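Tips from the Prirka open day

Posted 9 December 2018 by Yoga Chin

Quick one this week, typing it up at the kitchen counter with soup on. Went to the Prirka open day with Cempaka Tjoa. Robots, mostly. Arms picking things up and putting them down, two talks, bad coffee. I went for the robots and came home with a page of notes on how to set up a workbench. So that's what you get.

Bench tips first, then kitchen, then what to do if you go to one of these yourself.

WORKBENCH

Clear the middle. First thing the demo woman said, and she said it over and over. Keep your parts toward one side and leave the rest of the top open. I have always worked in a little clearing the size of a dinner plate with junk all round it. Cleared mine the same night. Took ten minutes. Much better.

Pick a spot for each thing and mark it. Painter's tape, one corner only, you don't need a full outline. Glue goes here, screw tin goes here. Their programmers do it so a part is always where the arm expects it. Works on people too.

Both hands. A two-arm setup holds with one and works with the other. Most of us try to hold and work with the same hand and then swear. Clamp it, or get a lump of that rubbery shelf liner under the piece. Liner is cheap, cut it to size with kitchen scissors.

Shadows. If the lamp is behind your shoulder your own arm blocks it. Move the lamp to the opposite side from the hand you use most. Lefties, flip that. Two weak lamps beat one strong one.

Leave walking room. Stool pushed well back when you stand up to work. I have kicked mine over more times than I'd like to say.

Practice the move empty. Before gluing anything, do the whole thing dry, start to finish. They ran every routine slow with no part in the gripper, then slow with the part, then at speed. I did this with a drawer front on Tuesday and found out I had the clamp on teh wrong side.

One of the talks was all simulation. They build the room on a computer, table, furniture, the lot, and run the two arms in there before the real ones get switched on. Cempaka loved this bit. I got more out of it than I thought I would, mainly how close together they keep the things being worked on, so the arms aren't reaching all over.
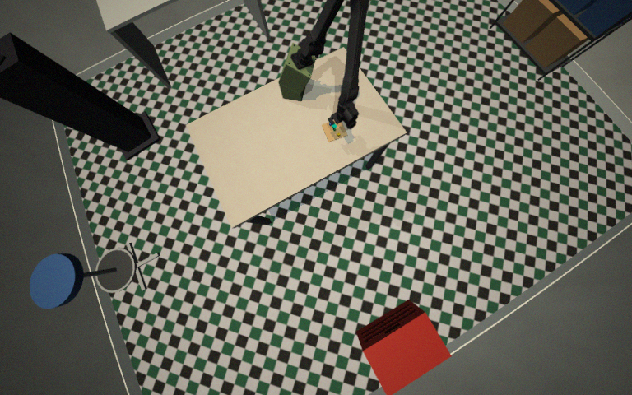

How much space should I leave between two people working at the same bench?

Enough that you can both stick your elbows out and not touch. If the bench is too short for that, work at opposite corners, or take turns. The Prirka folks plan it so two arms never need the same spot at the same moment, and that's a good rule for a kitchen counter at the holidays too.

KITCHEN

Soft grip for soft things. They had a gripper with squishy fingers for fruit and it barely closed. Tongs with silicone ends, light squeeze, let the thing rest in them. I was crushing every dumpling before.

Lift straight up, then over. Don't drag. Goes for muffins out of a tin, lasagna, anything with a corner. Up first, clear the rim, then sideways. Saves the edges.

Square bins over round ones. Easier to grab, they pack tight, and you can tell if one's crooked. I swapped the round tubs in the pantry for a set from Tierney, no complaints so far except one lid that sticks. Warm water on the rim fixes it for a day or so.

Same height. Put the thing you're taking from and the thing you're putting into on the same level if you can. Cutting board up on a folded towel next to the pot, for instance. Less splashing, less bending.

Wipe between jobs and not after. One of the arms had a wipe-down built into its routine, every eighth part I think. I do it every tray of cookies now.

IF YOU GO TO AN OPEN DAY

– Go early. Doors at 8 and we had the first hour nearly to ourselves. By eleven you couldn't see over the shoulders.

– Flat shoes. Concrete floor, hardly any chairs.

– Bring a small notebook. My phone died before the second talk.

– Stay behind the tape even when the arm is stopped. Stopped isn't the same as off. They're strict about it and they should be.

– Ask what goes wrong. Best question of the day, and it was Cempaka's. The answer ran twenty minutes. Dust, cables snagging, somebody moving the table a half inch and not telling anyone.

– Skip the gift bag line. Pen and a sticker.

– Don't shop on the day. There was a Cloltlow stand selling a hobby arm for 995 dollars, and I stood there far too long doing sums. Over 3,000 for the pair with the stand and the controller. Went home, slept on it, bought a second clamp instead.

Cables, forgot this one, goes up with the bench stuff. Run the cord off the back, never across the front, and leave a loop of slack by the plug. A velcro strap every foot or so. Old bread bag ties work if you don't have velcro, just don't twist them hard.

Also somebody wrote in asking about the Flitumer drawer liners from last month. Yes they can be washed. Cold, flat to dry, keep them away from the dryer or they curl up and wont lie down again.

Next open day is in February, same building, you need to sign up at the door desk or by phone. Cempaka is going for sure, I'm going if the car is fixed. Send me your bench tips before then and I'll put the good ones up.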